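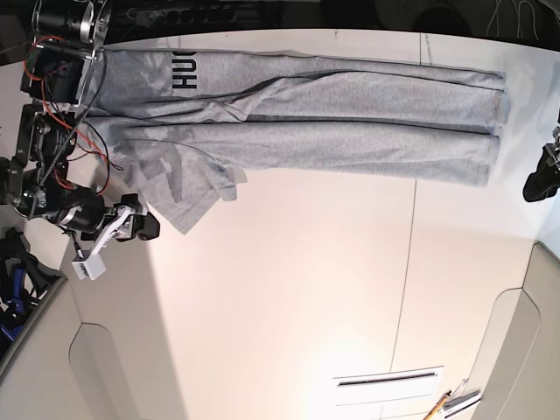

一条裤子要叠多久

布罗鲁比(Brolulby)职业学院的机器人社团，今年把全部精力押在一件家务上：叠裤子。他们要参加的比赛叫Brimer杯，家务组，规则写了十几页，核心只有一句：双臂机器人在规定时间内把一件软质衣物叠好，中途人手不得触碰。

我去看的时候是四月的一个下午。去之前，我读过社团发在学校网站上的介绍，里面用了“让机器走进家庭”这样的话。这种话我听了很多年。扫地机之后，走进家庭的机器到底有几种，读者自己可以数一数。

选裤子是学生们争出来的。有人主张毛巾，方方正正，对折再对折，视频也好看。主张裤子的一方说，毛巾已经被别人叠烂了，评委见了就打哈欠。最后用的是浅灰色的运动裤，带点杂色的抓绒料子，腰头附近印着黑色的大写字母，能认出HUG三个。白桌面，灰裤子，两条裤腿并排朝一边伸着，看上去已经很像样了。麻烦在另一头，靠左下有一片布皱成一团垂着，褶子压着褶子，夹爪的白色指头就停在它下方。

学生告诉我，难的正是这种地方。硬东西放在那里，下一秒还是那个形状；布料一碰就变，夹起一层还是两层，连站在旁边的人都要看一眼才敢说。他们的办法是先由人操纵两只手臂示范，把动作和画面一起录下来，再拿去训练。到我去的那天，示范录了2,295次。

我问，录这么多，能叠好几次？

回答有点绕。社团自己的记录是，裤子事先摆平的情况下，连试30次，有16次算成功。“算”字值得追究。按他们内部的标准，裤腿对齐、对折完成、没有掉下桌子就算。我看了几条成品，有一条的裤脚翻在外面，像是赶着出门的人随手一塞。记录表上，它得了一个勾。

至于裤子随手一扔、团成一堆的情况，表上没有这一栏。可谁家的裤子从烘干机里出来是摊平的？指导老师的说法是，先把平铺做稳，再考虑成堆。道理说得通，只是学校的宣传稿没有这样写，那里写的是“具备自主整理衣物的能力”。

设备的来历也值得说几句。手臂的套件由本地一家叫Stanciu的小公司半价提供，条件是社团的横幅和队服上要有它的名字。训练用的软件是开源的，学生自己改了一部分。真正由他们从头做起的，是夹爪的指头，前后换了3版。第一版太滑，第二版太厚，插不进布层之间。讲到这里，几个学生抢着说话，比讲“走进家庭”时生动得多。负责走线的那个一直在抱怨线缆，说手臂抬高时红黑两色的线会拖到衣服上，他拿扎带绑过，绑紧了关节又转不到位。

我承认，这是那个下午我最愿意听的部分。一个二年级学生能讲清楚为什么指尖薄一毫米会改变结果，这门课就没有白上。我怀疑的是围着它长出来的那一圈东西：倒计时海报，领奖台，还有要求每周交一段“精彩视频”的社团考核。有了这项考核，失败的那些录像就很少有人回头看。我问能不能让我看几段失败的，他们在硬盘里找了好一会儿，文件名全是日期，没有备注。

比赛本身也帮不上多大的忙。Brimer杯的家务组给每队三次机会，取最好的一次计分。一台两次把裤子拽下桌、一次侥幸叠成的机器，名次可以排在三次都叠得马马虎虎的机器前面。去年夺冠的Zukitz队，决赛视频在网上流传很广，另外两次尝试，我到现在也没有找到。主办方回邮件说，为鼓励创新，暂不公布全部成绩。

如果要我提一个要求，就是把三次都放出来，裤子也由评委来扔。参赛队大概会少掉一半，剩下的那些更值得看。

离开之前，我自己叠了一条同样的运动裤，没有计时，花了几乎可以忽略的工夫。学生们很客气，没有评论我的裤脚。随后他们把它抖开，重新摊到桌上，接着录下一次示范。初赛在下个月，他们说，到时候夹爪可能还要再改一版。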